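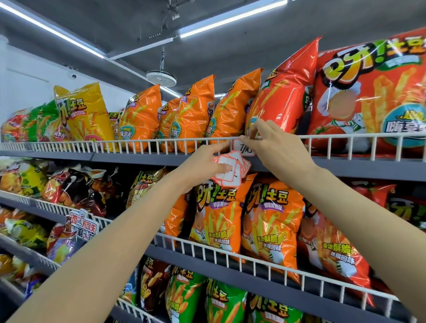 Figure 1. Tag placement, both hands busy. The tag at the rail reads 7元.

Lulilard: a step planner for shelf tagging
Project report, 13 May 2022
Maureen Birkett, Joonas Lappalainen

1. What we set out to do

Lulilard takes head-view footage of someone putting up price tags and turns it into a list of steps a two-armed robot could follow: take tag, find slot, press, let go, move on. Our proposal gave the perception part one week. The proposal is attached as Appendix A and we would prefer that it stay there.

2. Perception

The pipeline has two stages. The first finds hands and tags. The second decides which hand is holding what, and whether a tag is in a stack, in transit or on the shelf. We labeled 2328 frames for training and kept 415 for testing.

Our first tag detector looked for white rectangles with red borders, which worked very well on tags and also quite well on several kinds of snack bag. Potato chip packaging is mostly red, mostly shiny, and covered in large cheerful characters that are much easier to read than a handwritten price. For most of a week the system's favorite price was the name of a flavor. We fixed this by searching only in a narrow band along each wire rail, plus a small region around each hand.

Handwriting was the other problem. The reader handles a clean digit followed by 元 without trouble. It sometimes reads 7 as 1, and because both are believable prices for a bag of potato sticks, no sanity check will catch it. We now keep the two best readings and let the planner ask for another look.

3. Planning

The planner is a state machine with 7 states, down from a number we are not putting in writing. Each arm gets its own copy, and a shared lock stops both from claiming the same tag. The lock was added after a simulated run in which the arms passed one tag back and forth for over 2 minutes, with excellent trajectory smoothness.

The hard case is contact. A hand on the rail could be steadying it, pushing a tag in, or resting. Our classifier only had positions to go on, so it called all of these "insert" and produced a very industrious plan.
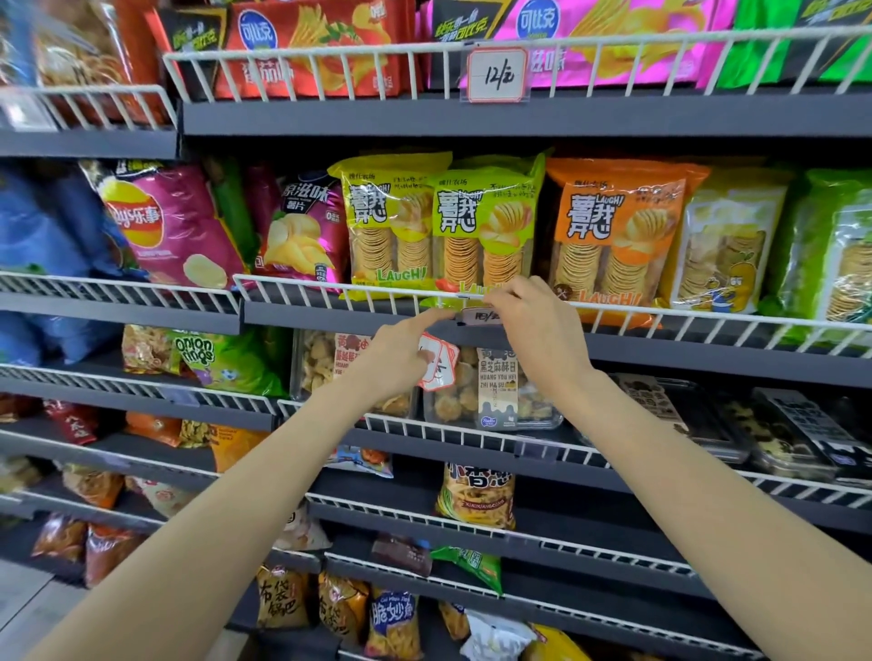

Graham Heywood asked at the midterm review whether we had considered adding a "support" state for a hand that touches the shelf without moving a tag, and whether a short window of frames wouldn't settle most of the cases we were agonizing over. We had considered the first and were embarrassed by the second.

Both went in. The classifier now takes the frames on either side, and "support" holds an arm in place until the other one releases its tag. False inserts dropped enough that the step lists can be read by a person without sighing.

4. Tooling

The labeling tool, Clevemel, began as a script and is still one, with buttons. It saves on every click. An earlier version saved on exit, and exited when it liked.

5. Open problems

Stacked tags are still treated as one thick tag. Glare on the bags throws off the hand outlines. The planner has run only in simulation, where the rails never bend and the chips never fall over. Joonas has the contact classifier for the rest of May; Maureen has the sevens.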